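Week 2 handout: setting up the bathroom cell in the simulator

Before we get going, a quick word about what you need open. You want the Nendard launcher, the Fletik controller panel and a notebook (a paper one is fine, I still use one). If the launcher asks whether to update, say no for now! We are all staying on the March build until the end of the module, so that your cell behaves like the one on my screen.

Most of the trouble people have with this cell comes from starting the arm first and loading the room afterwards. Do it the other way round. Load the room, let everything settle, and only then bring in the arm. If you see anything twitch when the arm appears, reset and load again - don't try to nudge things back by hand, you'll be there all afternoon.

Next, the base. Our arm is fixed, so wherever you put it is where it stays, and a few minutes spent here will save you a lot of swearing later. Run the reach check from the Fletik panel and look at the wrist at the far end of its travel. If the wrist is nearly straight, you're too far off and the hand will struggle to tilt. Move the base closer and check again. I moved mine 13 times the first time I built this one, so be patient with yourself.

Now for the object. We're using the denture model, and it sits on the toilet lid, which has a curved top. I like it as a first proper job: it's a lumpy shape on a surface that isn't flat, so a sloppy set-up shows straight away. Have both views up side by side, the room view and the wrist view, and keep glancing between them while you jog the hand down.

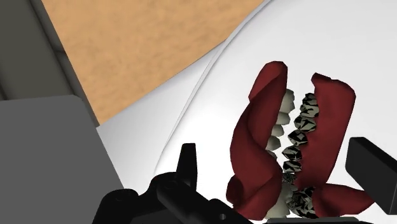 Wrist view first, then the room view.

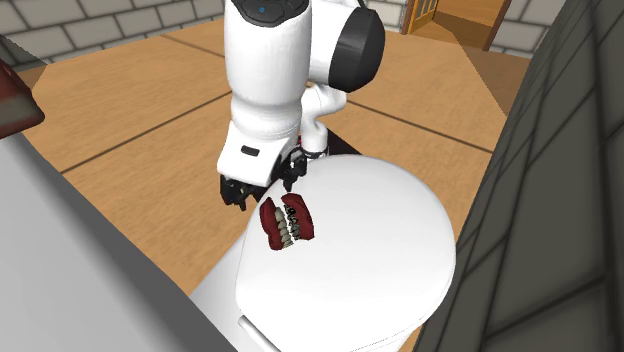 Handout and cell files by the Nartey teaching lab
Last changed 8/28/21

Jogging down is where you want to slow right up. Drop the speed to 2 per cent on the panel once the fingers are anywhere near the lid. The room view is good for height and not much else. For lining up the fingers with the model, trust the wrist view, and turn the wrist until the model lies across the opening between them. It took me ages to get out of the habit of chasing it with the whole arm when a small turn of the wrist would do.

Check the finger pads while you're there. Click on each finger in turn and make sure the contact shape is switched on for both. With one of them off, that finger goes straight through whatever you're trying to hold, and you can waste an hour fiddling with grip force before you think of looking.

Grip force itself: start at 18 on the slider and leave it there for your first go. The file will let you go up to 1,000, and please don't, unless you enjoy watching dentures leave the room at speed. If the model slides as the fingers close, look at your wrist angle before you touch the force.

Then save the pose. Call it "above_lid" so that it matches the script for next week, and save it in the Stustico folder with your other poses. Reset the room, send the arm back to "above_lid" from its home position and see whether it gets there without brushing the lid. Do that a few times over.

If it does catch the lid, add one more pose in between, higher up, and go through that on the way down. Write down both sets of joint angles in your notebook. You'll want them when we swap the gripper.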